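Stistcombe Digital Inclusion Project
Progress report to the Skallel Fund, second half of the grant year
Prepared by Sixten Haugland, project lead

1. Where we are

The grant pays for three things: refurbished desktop computers for households that have none, a weekly drop-in at the library, and a short course for people who need to use online forms for housing, benefits and medical appointments. All three are now running. The drop-in started in January, later than planned, as the library was waiting for its new heating to be signed off.

We agreed to place 50 computers with households by the end of the grant year. We expect to meet this. The slower part has been the home visits, which take longer than we allowed for in the bid. A visit was meant to be an hour. In practice it is nearer a morning once we have set up an account, found the broadband details and gone through the first form together.
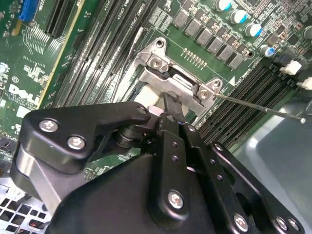

Referrals come from the housing office, the two surgeries and the food bank. The housing office sends the most. We had hoped for more from the secondary school, and I met the head of year in the spring to talk about it. The school's worry is that a family will feel singled out. We have agreed that the school will put our leaflet in the general mailing to all parents and let families contact us themselves.

2. The computers

Most of the stock is office desktops given by local employers when they replace their own. Mühlbauer gave us the largest batch and delivered it at their own cost. Everything is wiped before it goes anywhere else, and the donor gets a certificate for each drive.
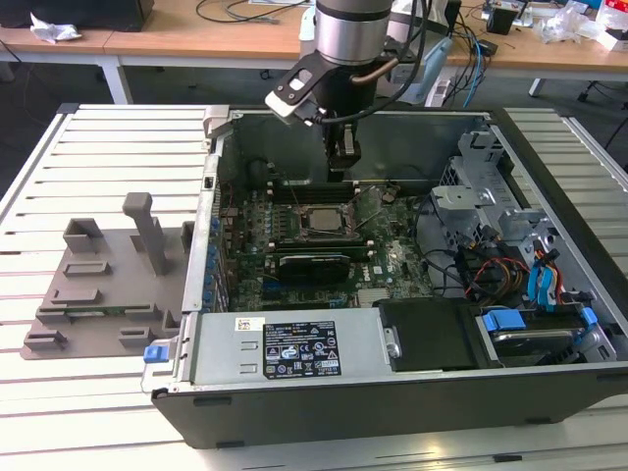
We changed the order of work this half. Machines used to be cleaned and boxed first and tested last, so a fault meant unpacking them again. They are now checked when they come in, and only the good ones go forward. The donated towers suit this, as they can be laid on their side and the side panel taken off, and then the processor, the memory slots and the expansion card are all within reach. Laptops are much harder to open up and we have decided to stop accepting them unless they are under four years old.

The cost of parts has been lower than budgeted. Memory is the main purchase. We have spent £980 on it so far, and I would like to keep the underspend on this line for monitors, which donors tend to hold back. A household that gets a tower without a screen is no better off.

3. The drop-in

Attendance has gone up steadily after a poor first month. We have had 54 different people through the door, and many of them come back. The most common request by a long way is help with passwords. After that come printing, photos stuck on phones, and bank apps that have logged someone out.

The library has asked us to move from the reading corner to the side room. It is quieter and has a door that shuts, which matters when someone is reading out their National Insurance number. The drawback is that people passing can't see us, and we will need a proper sign.
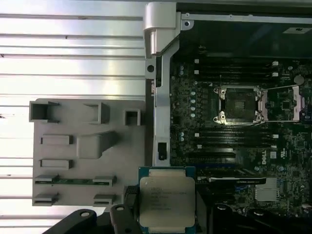

A few regulars have asked for something beyond forms and passwords. They want to know what is inside a computer and what the words in the adverts mean. We ran this as a single extra session and it was full. Much of the interest was in the processor, and people were surprised that a part like the Intel Xeon, with a name some knew from work, is a separate piece that can be held over the motherboard on its own. I would like to repeat the session in the autumn, with a second tutor if we can find one.

4. The course

The course runs for six weeks and has been given twice. The first group lost several people after week three, when we moved on to attachments and scanning. For the second group we split that week in two and dropped the session on spreadsheets, which few had asked for. Almost everyone finished.

The handbook was written with Grolunetti, who did the layout and the large-print version. It is now in its second printing. One correction is needed — the phone number for the council tax team has changed — and a slip has been put in the remaining copies.

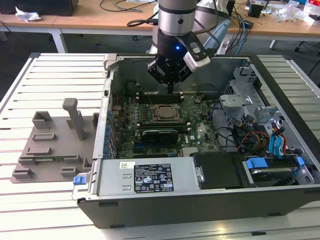

5. Problems and risks

Broadband is still the main one. Some households can't keep up the monthly cost even on a social tariff, and a computer without a connection soon goes unused. We have 2 families in this position at present and are paying their bill from reserves until the grant year ends. That can't go on for long, and I would welcome a conversation about it.

The van is the other. It failed its MOT and the repair took three weeks, during which deliveries were made in my own car. I have claimed mileage for these trips under the travel line.

6. Next half

We plan to finish the placements, move the drop-in into the side room and run the course a third time, starting after the school holidays. Follow-up calls to households who had a computer early on will begin next month. The spending table and the receipts for parts are attached separately.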